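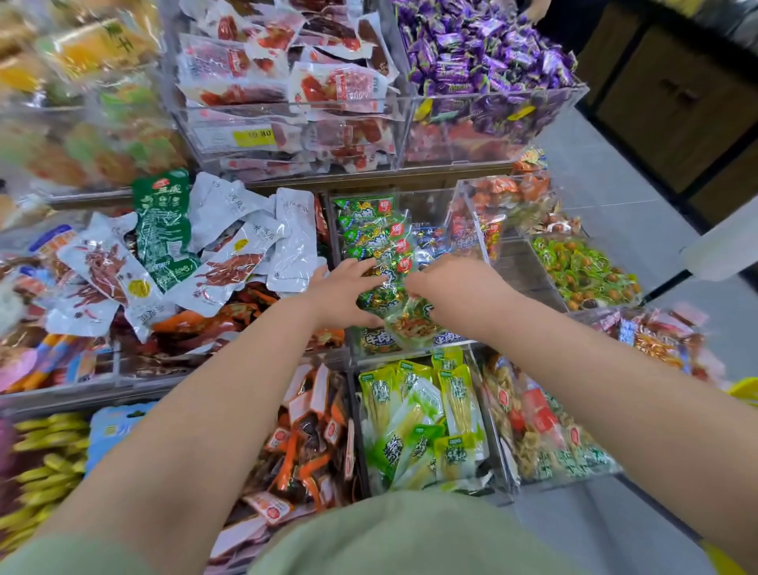

Jistix clip-on phone controller

Small controller, big thumbs welcome

In stock, ships from Homthorpe

I've been playing games on my phone since the days when the screen was the size of a postage stamp, and the thing that has bugged me the whole time is my own thumbs. They cover the corners. They slide off the fake joystick right when the boss shows up. I tried the big telescoping controllers and they're great at home, but I was never going to carry one around in a jacket. So I made Jistix, first for me, then for a few friends, and now for anyone who wants one!

Jistix is two separate pieces, a left and a right. Each one clips onto an end of your phone and gives you a real stick and real buttons. There's no bar across the back joining them, so your phone doesn't get any thicker in the middle and the camera bump has nowhere to catch. The two halves find each other over Bluetooth, and your phone sees them as one ordinary controller.

How it feels

The sticks are short. I went back and forth on this for ages (my desk drawer at home is basically a stick graveyard) and kept coming back to the low ones, which stay out of the way in your pocket but still have enough travel to let you walk slowly in a game instead of only running. The buttons are soft and pretty quiet. My wife can sleep next to me while I play a platformer, and she's the toughest tester I have.

Shoulder buttons are clicky. I know some of you would like analog triggers for racing games, and I hear you, but they made each half a lot fatter and I couldn't get the clip to close properly. Maybe on a later version. If racing is most of what you play, I'd wait.

Will it fit my phone?

The clips take phones from 158 mm long and up, in landscape. Thin silicone cases are fine. Wallet cases need to come off, and so do those chunky ones with the rubber corners. The pads inside the clips are replaceable, and I put a spare set in with every order.

Shorter phones will technically go in, but the halves end up so close together that your hands get cramped, so I don't recommend it. Tablets, no, sorry. The clips hold on fine until you tilt the thing and then they don't.

What games work?

Anything that already supports a controller should work right away. I keep a list on the support page with 271 games on it, all of them played by me or by Kenneth Dizon, who writes the firmware and is much better at shooters than I am. Next to each title there's a short note on anything odd, like menus that still want a finger on the screen, or jump and cancel being swapped. If a game only has touch controls and no controller option, Jistix can't add one. I'd love it to. Flinging birds, matching candy, swiping fruit, all of that is still a job for your finger.

Emulators are good, and so is streaming from a console or PC, as long as your Wi-Fi is decent.

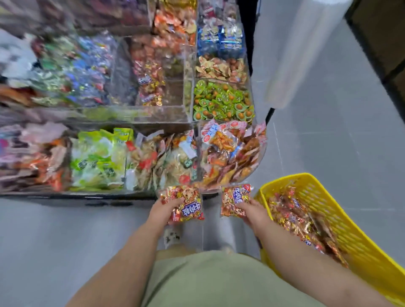
Carrying Jistix around was the whole point for me, so I fussed over the packaging and the pouch more than was probably healthy. The two halves come apart and lie side by side in a zip pouch, left and right, and neither one needs the other to switch on, which is handy for simple one-stick games. Think of a couple of small matching snack packets, one in each hand, and you've got the idea of how I like to grab them out of my bag. The first pouch I ordered was black and I lost it inside my own backpack constantly, so now it's a good loud yellow like a plastic shopping basket, and I find it every time.

Battery and charging

You get up to 20 hours from a charge. Each half has its own battery and its own USB-C port, and there's a split cable in the box so you can fill both from one plug. The lights go amber when you're getting low. If one half runs out first (it's usually the left, since that stick does all the walking) you can charge that one and keep playing slowly with the other in a lot of puzzle and strategy games.

Colors

There are 5: slate, cream, tomato, pond green and a see-through smoke that shows the circuit board. The smoke is my favorite and it's also the one that runs out. You can mix a left and a right in different colors, just write it in the order notes.

In the box

Left and right Jistix
Yellow zip pouch
Split USB-C cable
Spare clip pads
Setup card

Setting up

Hold the little button under each stick until the lights blink, then pick Jistix in your phone's Bluetooth menu. You only pair once. Firmware updates go through the Ocampo app, and you can also remap buttons there and set how much of a dead zone you want on each stick. Mine is set really low because I'm picky.

Shipping and returns

I pack orders in the morning and they leave the Homthorpe workshop at 4 p.m. If you're near Flumambridge you can choose pickup at checkout and try a pair on your own phone before you take them home. Bring the case you normally use! Returns are fine if your phone turns out to be a bad match, just send everything back in the pouch and drop me a note with the model so I can add it to the fit list.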